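Six months of arm, and where I stand

8/21/19

I said in February that I would write up the arm build once it could do something useful. I'm giving up on that condition, or this post will never happen.

For anyone new: a few of us at the shared workshop have been putting together a two-finger gripper on a secondhand arm, with the idea that it would tidy a living room. Pick up a cup, put it on a tray, that sort of thing. The kit for the gripper came from Plomier and the controller is a Sirance board. I came into this thinking home robots were mostly a way to turn money into videos, and I stayed on mainly for the soldering.

The gripper went together fine. The manual says 90 minutes and it took us two evenings, mostly because the fingers have to be shimmed by hand and the shims are all the same shade of gray in the drawing. The motor runs cool, the wiring is neat, and it closes when you tell it to. So the mechanical side I can't complain about much.

What I can complain about is the wrist camera. The forum folks swear by it, and I was told the picture would be good enough to pick things up by. Well, at working distance it's soft, and the closer finger is the softest thing in it. I have asked twice how software is supposed to find the edge of a small object in that, and what I get back is that the software is very good now. Maybe. The view from head height is a lot easier to read, and I'd trust it for finding a sofa or a table. I would not trust it for finding a pen.

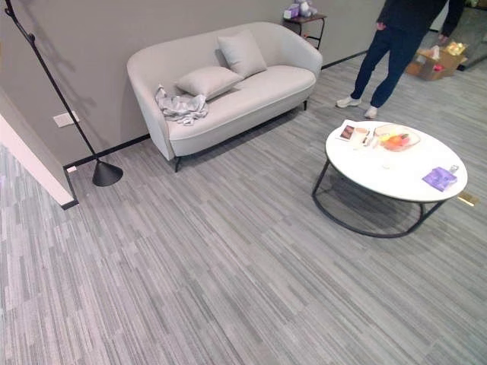

Lounge first, then the wrist view with the two gripper fingers.

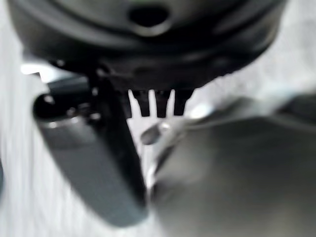 Is it worth building one of these at home?

If you like building things, sure, as long as you think of the money as spent on a hobby. If you want a cleaner room, spend ten minutes with a basket and keep the cash. We are over 600 dollars in and the arm still needs a person next to it with a hand on the stop button.

Back to the software. We log every run, and the controller writes a line a minute, so leaving it on for a full day gives you 1,440 lines, nearly all of them saying it is idle. I tried to get the Skasex logger to skip those. There's a setting for it. The setting does nothing that I can find.

The other thing that bothers me is how we count a success. If the fingers close on a thing and the thing leaves the table, it goes down as a good grab, even if it gets dropped a second later. I asked for drops to be a separate column. We had an argument – a friendly one – and now there is a column, and the numbers look a good deal worse than they did in spring.

Next up is a set of softer finger pads. There's a Nägeli sheet in the drawer that somebody bought for another job, and I can get 6 pads out of it if I cut carefully. I expect them to help with cups and do nothing for flat stuff like cards. If I'm wrong I'll post the log, drops included.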